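Looking After Paperback Novels at Home
Tips from Mahsa Dehghan
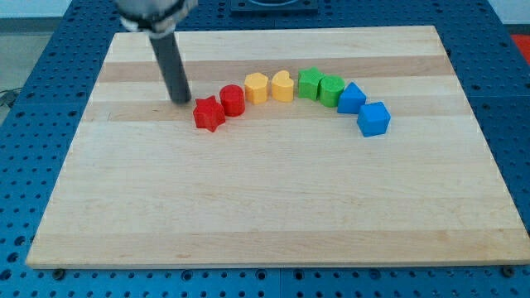

I have 900 books in a small apartment, and most of them are novels in paperback. Many I bought used. During the years I made almost every mistake that is possible with a paperback, so I write down what I do now. I am a reader and no professional restorer. If your book is old and valuable, please bring it to a person who has studied this.

Before the first reading

A thick new novel should be opened slowly. Put the spine on the table and hold the pages upright. Lay down the front cover, then the back cover. After this take a few pages from the front and press them down softly, then a few from the back, and continue until you arrive in the middle. It takes me two minutes. The glue bends a little in many places and does not crack in one place. I learned this after a family saga broke in two parts exactly at the chapter where the sister comes home.

Price stickers

Do not pull when the sticker is cold. Blow warm air from a hair dryer on the lowest setting, count to twenty, and lift one corner with a fingernail. If some glue stays behind, rub it with a clean white eraser. On shiny covers a drop of cooking oil on a cotton pad also works, but keep it far from the edges of the pages, where it makes a stain that will never go out. On matte covers I use only the eraser.

Books that smell of cellar

Take a plastic box with a lid. Pour baking soda in a bowl and stand it in the box. Put the book next to it, standing and a little bit open like a fan, and close the lid. Wait one week. A thriller I bought in January needed three weeks and new baking soda each week. Do not sprinkle the powder between the pages. I did it once and it was falling on my blanket until the last chapter.

If you see gray or green spots which look like fur, keep this book away from the others. I throw such books away, even when I like them.

A loose page

Use white glue for paper, the kind that stays flexible when dry. I have used Pandent and also Stoica, and I see no big difference, only that the Stoica bottle has a thinner tip. Put a very thin line of glue on the inner edge of the page with a toothpick. Push the page in until it stands even with its neighbors. Lay baking paper on both sides, close the book, and put something heavy on top overnight. Clear tape is quicker, but it becomes yellow and pulls the letters off.

Pages that got wet

Put a kitchen towel sheet between every ten pages and change the sheets when they feel damp. Stand the book near a fan, never on the heater. When it is nearly dry, press it under other books for several days. It will stay a bit wavy.

The shelf

My room is between 34 and 54 percent humidity through the year, and the books are fine with it. Mine stand upright, close together but so that one finger fits between two of them. The very thick ones lie flat. On Sunday I wipe one shelf with a dry cloth, only one, and then it is the turn of the next one.

For lending I write the name of the friend and the title in a notebook. The trilogy I gave away before I had the notebook is still missing its second volume.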